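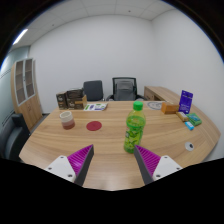 통권 184호

사무공간 안전점검표: 공용 탁자 및 개인 책상
Nirside 총무 / Gredside관 17층
점검 주기: 월 1회
이번 점검: 10월, 오전 업무 시작 전
판정 구분: 적합 / 보완 / 부적합 / 해당 없음

점검표를 쓰기 전에

지난 호까지는 판정란만 두었는데 '보완'이라고만 적힌 칸이 많아 무엇을 고치라는 말인지 알기 어렵다는 의견이 있었습니다. 이번 호부터 항목마다 의견란을 붙입니다. 적합 판정이면 의견란은 비워 두어도 됩니다. 보완이나 부적합이면 위치와 상태를 한 줄 이상 적어 주십시오. "정리 요망" 같은 표현은 쓰지 마시고 어떤 물건이 어디에 있는지를 적습니다.

개인 서랍과 가방은 점검 대상이 아닙니다. 책상 위, 책상 아래, 통로, 벽면 콘센트까지만 봅니다.

1. 탁자와 책상 상판

1-1. 상판이 흔들리지 않고 수평이 맞는가
판정: 적합
의견: 창가 쪽 책상은 지난달에 다리 받침을 조정했습니다. 손으로 눌러 보아 흔들림 없음.

1-2. 상판 모서리에 갈라짐이나 들뜬 부분이 없는가
판정: 보완
의견: 복도 쪽 책상의 오른쪽 앞 모서리에 거스러미가 있습니다. 소매가 걸릴 정도입니다. 사포로 다듬고 오일을 한 번 바르면 될 것으로 봅니다. 교체까지는 필요 없습니다.

1-3. 나무 상판에 물 자국이나 컵 자국이 새로 생기지 않았는가
판정: 적합
의견: 예전 자국은 그대로 있음. 새 자국은 찾지 못함. 나무 상판은 물이 스며들면 결을 따라 번지므로 마른 수건으로 바로 닦아 주십시오. 젖은 물티슈를 올려 둔 채 자리를 비우는 일이 없도록 합니다.

1-4. 접시와 작은 상자가 탁자 끝에 걸쳐 있지 않은가
판정: 적합
의견: 접시는 상판 안쪽에 평평하게 놓습니다. 다과를 내놓은 날은 퇴근 전에 탕비실로 옮길 것.

2. 음료와 용기

2-1. 병뚜껑이 닫혀 있는가
판정: 적합
의견: 초록 뚜껑 음료병은 뚜껑이 씌워져 있음. 마시는 중이라도 자리에서 일어날 때는 닫습니다. 뚜껑이 헐거운지는 눈으로 알 수 없으니 옮기기 전에 한 번 돌려 확인합니다.

2-2. 뚜껑 없는 컵이 키보드나 서류 바로 옆에 있지 않은가
판정: 보완
의견: 회의용 탁자는 문제없음. 복사기 앞 책상에서 종이컵이 출력물 위에 올라가 있었습니다. 출력물은 컵을 치운 뒤에 쌓아 주십시오.

2-3. 병을 옮길 때 받침 없이 눌러 잡지 않는가
판정: 적합
의견: 얇은 페트병은 몸통 가운데를 세게 잡으면 내용물이 넘칩니다. 열린 병이라면 더 그렇습니다. 허리가 잘록한 병은 잘록한 곳을 가볍게 잡고 똑바로 세운 상태로 옮깁니다. 머그가 바로 옆에 있을 때는 머그부터 비켜 놓고 병을 듭니다.

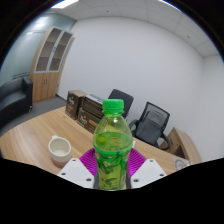

2-4. 머그 손잡이가 통로 쪽으로 나와 있지 않은가
판정: 적합
의견: 손잡이는 사람이 지나다니지 않는 쪽으로 돌려 둡니다. 금이 간 머그는 쓰지 말고 신문지에 싸서 탕비실의 깨진 그릇 통에 넣습니다. 일반 쓰레기봉투에 그대로 넣으면 Pacheco 청소 직원이 손을 다칠 수 있습니다.

2-5. 마시다 남은 음료를 밤새 두지 않았는가
판정: 보완
의견: 팩 음료가 창가 책상에 남아 있었음. 남은 음료는 개수대에 버리고 용기는 헹궈서 분리수거함에 넣습니다. 병에 감긴 비닐은 떼어 따로 넣어 주십시오.

3. 전기와 배선

3-1. 멀티탭이 음료보다 높은 곳에 있거나 덮개가 있는가
판정: 부적합
의견: 복사기 앞 책상 멀티탭이 바닥에 덮개 없이 놓여 있습니다. 2-2의 종이컵과 같은 자리입니다. 벽걸이형 Ziveck 배선함으로 옮겨 주시기 바랍니다. 설치 전까지 그 책상에서는 음료를 두지 않기로 자리 사용자와 이야기했습니다.

3-2. 멀티탭 허용 용량을 넘기지 않는가
판정: 적합
의견: 이 층의 멀티탭은 한 개당 합계 3,000와트까지만 씁니다. 전기 포트와 온풍기를 같은 멀티탭에 꽂지 않습니다. 개인 온풍기는 아직 나와 있지 않지만 다음 달 점검에서는 다시 봐야 합니다.

3-3. 전선이 의자 바퀴에 눌리지 않는가
판정: 보완
의견: 문 앞자리 모니터 선이 바퀴 길에 걸려 있음. 케이블 타이로 책상 다리에 고정할 것.

4. 상자와 포장재

4-1. 종이 상자가 통로를 막지 않는가
판정: 적합
의견: 통로 폭은 이상 없음. 택배는 도착한 날 자리로 가져가십시오.

4-2. 탁자 위 상자가 안정되게 놓여 있는가
판정: 보완
의견: 회의용 탁자 안쪽 끝의 진한 갈색 상자는 윗날개가 조금 열려 있었습니다. 그대로 두면 옷에 걸릴 수 있으니 날개를 접어 닫거나 빈 상자면 펴서 내놓습니다. 안내 카드 같은 얇은 인쇄물은 상자 앞에 겹쳐 두지 말고 한곳에 모아 둡니다. 탁자 가장자리에서 미끄러지기 쉽습니다.

4-3. 스프링클러 헤드 아래로 500밀리미터 이내에 물건을 쌓지 않았는가
판정: 적합
의견: 책장 위 화분 한 곳이 애매해서 자로 재었고 기준 안에 들었습니다. 더 큰 화분으로 바꾸면 걸립니다.

4-4. 포장용 칼과 가위가 칼날을 넣은 상태로 보관되는가
판정: 적합
의견: 문구함 안에 있음.

5. 받침 사용
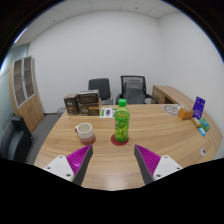 컵받침은 올봄에 비품 신청이 밀려 가장 늦게 들어온 품목인데, 막상 들어온 뒤에는 서랍에 넣어 두고 쓰지 않는 자리가 많습니다. 점검할 때마다 "뜨거운 것만 받치면 되지 않느냐"는 질문을 받습니다. 찬 병도 받칩니다. 여름에는 병 겉면에 맺힌 물이 흘러내려 상판 자국의 원인이 되는 쪽이 오히려 찬 병이었습니다. 둥근 검붉은 받침에 초록 음료병을 올려 둔 자리처럼 병 바닥이 받침 안에 다 들어오게 놓으면 됩니다. 옆의 머그는 나무 위에 바로 놓여 있으니 그쪽에도 받침을 하나 더 두는 것이 좋겠습니다. 받침이 모자란 자리는 총무 게시판에 자리 번호만 남겨 주십시오.

5-1. 받침 밑면이 깨끗하고 미끄럽지 않은가
판정: 적합
의견: 받침을 들어 밑면에 물기나 부스러기가 있는지 봅니다. 끈적이는 것은 중성세제로 닦아 말린 뒤 다시 씁니다.

5-2. 병이나 컵을 치운 뒤 받침만 통로 쪽 끝에 남아 있지 않은가
판정: 적합
의견: 빈 받침은 탁자 안쪽으로 밀어 둡니다.

5-3. 받침을 겹쳐 쓰지 않는가
판정: 보완
의견: 휴게 공간에서 받침을 겹쳐 놓고 그 위에 유리잔을 올린 경우가 있었습니다. 한 장만 씁니다.

6. 비상시 대비

6-1. 소화기 앞이 비어 있고 압력계 바늘이 녹색 범위에 있는가
판정: 적합
의견: 없음.

6-2. 흘린 음료를 닦을 걸레와 종이 타월이 제자리에 있는가
판정: 보완
의견: 종이 타월이 떨어져 가고 있음. Pacheco에 보충을 요청했습니다. 바닥에 흘렸을 때는 닦기 전에 먼저 의자를 세워 사람이 밟지 않게 합니다.

6-3. 비상구 안내도가 벽에 붙어 있고 가려지지 않았는가
판정: 적합
의견: 엘리베이터 옆 안내도는 모서리 테이프가 떨어져 다시 붙였습니다.

조치 요청 정리

복사기 앞 책상: 멀티탭을 Ziveck 배선함으로 이동. 가장 먼저 처리.
복도 쪽 책상: 모서리 다듬기.
문 앞자리: 모니터 선 고정.
회의용 탁자: 상자 날개 닫기 또는 상자 배출.
휴게 공간: 받침 한 장씩 사용하도록 안내.

점검 댓글

복사기 앞자리입니다. 배선함 설치할 때 책상을 앞으로 빼야 하나요? 뒤쪽에 서류함이 붙어 있어서 미리 비워야 할 것 같습니다.

총무: 네, 앞으로 조금 빼야 합니다. 서류함은 맨 위 칸만 비워 주시면 됩니다. 작업은 점심시간에 하겠습니다.

4-2 상자는 제가 내놓겠습니다. 안에 든 것은 다른 팀 물건이라 확인하고 옮기느라 하루 더 걸릴 수 있습니다.

총무: 그동안 날개만 닫아 주십시오.

1-3에서 예전 자국은 그냥 두는 건가요? 오일 바를 때 같이 해 주시면 좋겠습니다.

총무: 복도 쪽 책상 작업하는 날 같이 보겠습니다. 색이 달라질 수 있어서 안 보이는 쪽에 먼저 발라 보고 정하겠습니다.

다음 호 점검표에는 온풍기 항목이 3번 아래에 추가됩니다.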